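Tranel Creamery, Trarham scoop shop
Opening and walk-through checklist, October
Filled in before doors, comments as I go

1. Dipping cabinet temp. OK. Reads 10 on the display, probe agrees. Vanilla end a bit softer than the fudge end, same as last month. Lid gasket on the fudge side is tearing at the corner, order one from Rangel.

2. Walk-in freezer door. NEEDS WORK. Closes but doesnt latch unless you lean on it. Inside release works, tried it twice. Frost on the threshold, scraped and salted.

3. Storage freezer log. OK with a note. Two blank lines in the evening column. Write the number down even if it's fine.

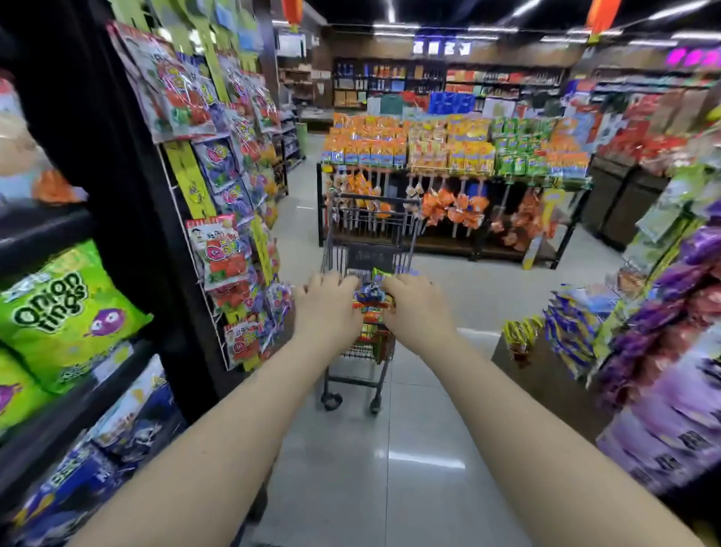
4. Dipper well. OK. Running water, drains clear. Spout is loose, hand tight only for now.

5. Scoops and spades. OK. One spade with a chipped edge, tossed.

6. Hot fudge warmer. FAIL then OK. Was at 90 when I got here, needs to be well over that before we serve. Somebody turned the dial down. Reheated the pot on the stove, back in the warmer, checked again at 9:40. Tape mark on the dial now, leave it there.

7. Milk and cream, reach-in. OK. Oldest in front. Skustgate delivery was short one case of half and half, called it in.

8. Allergen binder. NEEDS WORK. Peanut butter ripple page is the old recipe. New sheet is in the office printer, swap it. Nut scoop has its own well and stays there!!

9. Toppings bar. OK. Sprinkles, cherries, crushed cones all covered and dated. Wafer pieces had no date, threw them out.

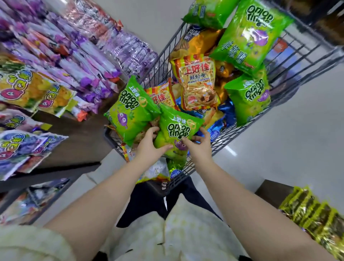

10. Sanitizer buckets. OK. Strips good on both. Change at noon and again at 4.

11. Hand sink. OK. Soap full, towels low. Nothing gets stored in teh sink, incl. the cone sleeves.

12. Floor and mats. OK. Mat behind the register curls up, flip it or tape it.

13. Extinguisher and exit. OK. Tag current, pin in. Back exit had a stack of tubs in front, moved.

14. Posted occupancy. OK. Sign says 64, still on the wall by the restrooms.

Open items: latch, gasket, binder page, spout. Latch first. Recheck before the 2 pm delivery and initial next to each one.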